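Section 7: Placing and Pairing Your Sensors

Now for the fun part! Your Kesen base station is plugged in and its screen is lit, so it's time to give it something to listen to. Each Skerkby sensor reads temperature and humidity and sends both to the base every 49 seconds, day and night. Set aside an unhurried hour the first time. Half the pleasure is finding out how different two rooms in the same house can be.

Before you start, keep the sensors and the base together on one flat surface. Pairing goes fastest at close range.
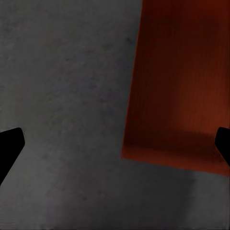
Pairing a sensor

1. Slide the back cover off the sensor and put in two AA batteries, matching the plus and minus marks.
2. Press and hold PAIR on the base until the signal bars blink.
3. Press the small button inside the sensor once. The bars stop blinking and a channel number shows up.
4. Write that number on the sticker inside the cover. You'll be glad you did when you have five of these things!
5. Repeat for each sensor, up to 7 in all.

Note: Use alkaline or lithium batteries. Rechargeable cells run at a lower voltage and can drop out in a cold December.

Choosing a spot

Hang indoor sensors at chest height on an inside wall, well away from heating vents, lamps and direct sun. Hallways are great for a whole-house average — air from every room passes through them.

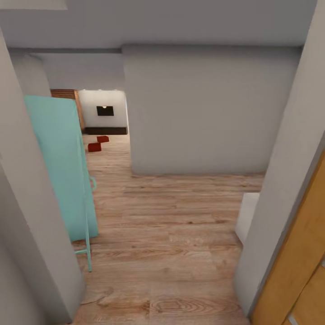
Can I put a sensor behind a closed door?
The signal passes through ordinary interior doors and drywall with little loss. Brick, concrete and foil-backed insulation weaken it much more, so check for at least two signal bars before you put in a screw.

6. Hold the sensor where you want it and wait for two readings.
7. Mark the keyhole slot with a pencil, set the screw and leave the head sticking out a little.

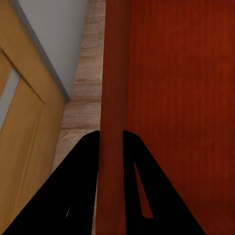 8. Slide the sensor down onto the screw until it clicks, then give it 20 minutes to settle before you trust the numbers.

Caution: Never mount a sensor over a stove or inside a shower. Steam ruins the humidity chip, and the warranty doesn't cover it.

Garages and sheds
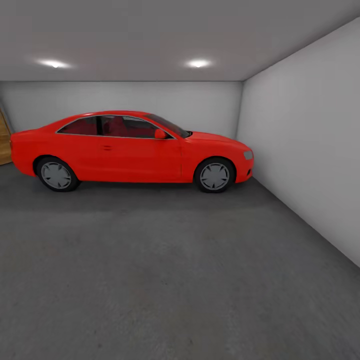 Humidity is the number to watch out here, and it can be a real eye-opener. Damp air lingers where there's little airflow, and tools and spare parts pay for it. In a windowless garage like this one, with a red coupe parked inside, the back wall is a good first choice. Mount the sensor above the car's roofline and keep it off the hood side, where a warm engine would push up the reading. Then turn on the humidity alert under MENU > ALERTS. We start ours at 60 percent.

The base stores 2,000 readings per channel, then writes over the oldest ones.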